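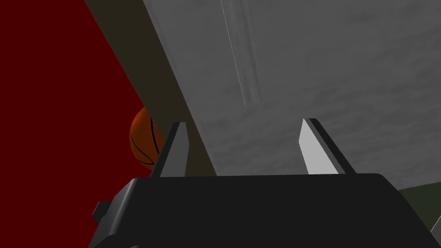 Setting up the wrist view is the third exercise in the simulation track of the Steddale robotics club, and it has to be finished before anyone writes a grasp routine. The wrist view is the picture rendered from the simulated camera mounted behind the gripper. It shows what the arm would see, and most of the errors students make in the pick task can be found by looking at it first. With the fingers open and the basketball off to the left of them, partly hidden behind the left finger, a close command at this pose will grip nothing. The arm has to be moved before the fingers are.

Before you start

You need the Gradbridge scene file from the club share and a working copy of the simulator. If you completed exercise 2 you have both. Copy the scene into your own folder. Do not edit the shared one.

Step 1. Load the scene and pause it

Open the file and press pause before the physics starts. If the ball starts to roll, reset the scene and pause again. All poses in this exercise assume time zero.

Step 2. Select the wrist camera

In the view list, choose "wrist". The gripper should lie along the lower edge of the view with both fingers pointing up into it. If the gripper does not appear, the camera is attached to the wrong link. Open the arm tree, drag the camera onto the last wrist link, and set its offset back to zero.

Step 3. Open the fingers

Set the finger joint to 42 mm. Both fingers move together, so there is only one value to enter.

Step 4. Find the target

Look for the ball in the wrist view and write down which side of the fingers it is on. Left and right here mean left and right in the view, which may not match left and right in the room view. Then switch to the room view and find it again. Enter both answers in your log.

Step 5. Turn the wrist

Rotate the base joint in small steps toward the ball, then correct with the wrist joint. Keep the step at 13 degrees or less. Larger steps can carry the fingers into a nearby surface, and the solver handles contact badly at that speed. Stop when the ball sits between the two fingers in the view.

Step 6. Save the pose

Save it as pose_a and run the check script. The script compares your pose with the reference and prints the error in millimeters. Anything under 21 passes. If you are over, repeat step 5 from the saved pose. There is no need to reload.

Common faults

View is black: the camera is inside the gripper housing. Move it back along its own axis.

Ball missing from both views: the scene was not paused in time. Reset.

Check script stops after 210 seconds: it has timed out. Close the room view and run it again.

Send logs and pose files to Heather Sheehan by 18 March 2018. Exercise 4 uses pose_a as its starting point.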